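Kakis Design Studio
@kakisdesign

1/ We finished the drawings for the Opoku house on Friday, so I'm going to write up how the job went while I still remember it. Single-story, 132 square meters, two bedrooms and a study, on a long block that falls away to the south. Written by me (Augustina Quartey). I do most of the residential work here.

2/ The clients came to us with a sketch on graph paper. I like it when people do that. You find out what they care about. Theirs had a very large kitchen, a very small bathroom and no hallway at all.

3/ The first meeting was on site. I brought a compass, a long tape and the survey. The survey had the fall of the land right but it was missing a drainage easement along the back fence, which moved the whole house forward before I had drawn a line.

4/ Moving it forward meant losing the front yard they had wanted for parking. We put the carport on the east side instead and let it shade the laundry and bathroom, which don't need the sun.

5/ Orientation next. The street is on the north side, so the best sun and the least privacy are in the same place. (Southern hemisphere, for those of you reading from elsewhere. North is where our sun is.)

6/ We went back and forth on this for a while. Option A was a normal front facade with small windows and all the living space at the back, looking south. Cheap to build and cold for most of the year.

7/ Option B was a courtyard cut into the north side, with a wall to the street high enough to sit behind. Living room and study both open onto it. That is the one they are building.

8/ The wall is brick, laid with gaps in the top courses so air can move through. Philomena Ayaaba drew the bond pattern, and drew it again after the bricklayer pointed out that her first one had a vertical joint running straight up through it.

9/ Eaves over the courtyard windows took the most time. Too short and the room bakes in summer. Too long and you lose the winter sun you built the courtyard for. I worked out the sun angles by hand first and then checked them in the model. They matched on the second try. I had the wrong latitude in the model.

10/ The floor is a concrete slab, polished in the living areas and left exposed so it picks up heat in the day. The clients wanted carpet. We compromised on carpet in the bedrooms and a rug they already own in the living room.

11/ There is a hallway now. It is short and it has the linen closet in it. They were against it until we marked the plan out with string on the grass and walked from the bedroom to the bathroom through what would have been the dining table.

12/ If you are planning a house, do the string thing. It takes an hour and costs a ball of string. Rooms always look too small on grass, so bring a few chairs to put in them before you panic.

13/ Energy report. Our assessor, Pantelis Gkikas, ran it at the sketch stage and again at the end. The first run told us the west window in the study was hurting more than every other window put together. We made it half the width and moved the desk under it.

14/ He also asked for a ceiling fan in each bedroom and a door between the living room and the hallway. The door was not in our drawings. It is now – a sliding one, because a hinged one would hit the linen closet.

15/ Cost. The first estimate came back over budget, as first estimates do. What we took out: the second skylight, the stone kitchen counter, a built-in bench in the courtyard, and the fancy garage-style door on the carport.

16/ What we kept: the insulation under the slab edge, the better glass on the north side, and the brick wall. Those are hard to add later. A bench can be added any weekend.

17/ The roof is a plain skillion rising to the north. Light-colored steel. There was talk of a butterfly roof at one point and I am glad it was only talk. Box gutters in the middle of a house are a maintenance job for life.

18/ Ceiling height is 2.7 meters in the bedrooms and follows the roof in the living room. High windows on the south side let the hot air out in the evening. They open with a winder, no motors.

19/ The council asked two questions. One was about the height of the street wall and the other was about a tree. The wall was fine once we showed the gaps. The tree is staying, and the footing steps around its roots with advice from an arborist.

20/ Rosaire MacLeod did the structural drawings. Her one request was to line up the posts in the living room with the bathroom wall behind them. That shifted the kitchen by the width of a cupboard and saved a steel beam. Worth asking your engineer in early for this sort of thing.

21/ Drawing set is 14 sheets. Site plan, floor plan, roof, four elevations on two sheets, sections, electrical, window schedule, wet areas, and the rest is details. I would have liked one more sheet for the brick wall but the bricklayer says he has what he needs.

22/ A few of you asked what software we use. Ordinary drafting software, a sun study plug-in, and paper. The paper matters more than you would guess. I still do every first plan at 1:100 with a soft pencil.

23/ And someone asked whether a courtyard house costs more. More outside wall, so yes, a bit. You get some of it back in heating. I don't promise anyone a number for that. It depends how you live in the place.

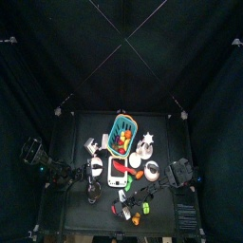
24/ What happens next. Tenders go out to three builders. We have worked with two of them. The third was recommended by the clients' neighbor and has built on this street before, so he knows the clay.

25/ Clay is the thing I would watch on this block. The soil test says it moves. Downpipes go to a tank at the back, and the overflow is piped well away from the slab. Please don't let anyone tell you that gutters can wait until the end of the job.

26/ If the prices are okay, site works start in November. Slab before the end of the year if the concreter has a slot. I'll be out there for the set-out, the slab pour and the frame inspection at a minimum.

27/ Esi Asamoah is taking over the interior drawings from here – joinery, tiles, lighting. She has already moved the oven. It is better where she put it.

28/ Replying to a few at once. No, we don't do design-only packages for other builders' standard plans. Yes, we do additions. We have one on the boards now, a back room and bathroom on a 1950s brick place.

29/ For the person with the west-facing block: don't give up on it. Put the bathroom, laundry and garage on the west side, keep the windows there small, and plant something that drops its leaves. Then find your north light wherever you can, even if it is one tall window.

30/ The clients have said I can post the floor plan once the tender closes. I need to take the address off it first. I'll add it to this thread.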